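The Bottom of the Bin

I was meant to be out of the Cudley shed by four, and at half past I was still standing there with a tea towel over my shoulder, arguing with Gregor Tosh about a metal bin.

"It's scratched," he said.

"It's a bin, Gregor. It's had things in it."

He'd driven all the way down from Stakstead to take it off our hands (his words, as though it had been a burden to us) and now he was going over it like a bloke buying his first ute. My aunt Hye-jin had told me to get 68 dollars for it and not a cent less. She'd written the figure on my hand in biro so I couldn't pretend to forget. Mum reckoned we should give the thing away — but Mum wasn't the one who'd been packing up that shed since July.

I should say I loved that bin. When I was seven I hid in it through an entire family lunch while Jin-sol ran up and down the yard calling my name, and when I finally climbed out there was pavlova on my plate and everyone acted as if I'd only been to the loo. I never got over it!
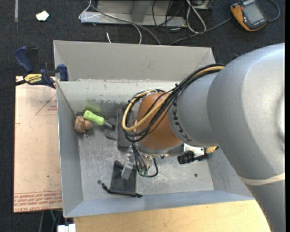

The scrapes on the floor of it were the bit that bothered him. He reckoned something heavy had been dragged about in there, over and over, and he wanted to know what.

"Quinces," I said. I've no idea why. We've never grown a quince in our lives.

"Quinces wouldn't do that."

"You haven't met ours."

He had a good long think, and then he ran his thumb along the top edge where the little chips were and his whole face changed. His dad had kept one the same at Godville, he told me, same sloping sides and everything, and he and his brother used to roll marbles down into it until their mum lost her temper. I put the kettle back on. What else could I do? We had two cups each and the last of the fruitcake, and he told me about the brother, and I told him about the pavlova.

It was getting dark by the time he pulled out his wallet. I looked at the biro on my hand, and I looked at the bin, and I heard myself say, "Sorry, mate, I think I'm keeping it."

"Good," said Gregor, and asked if there was any more cake.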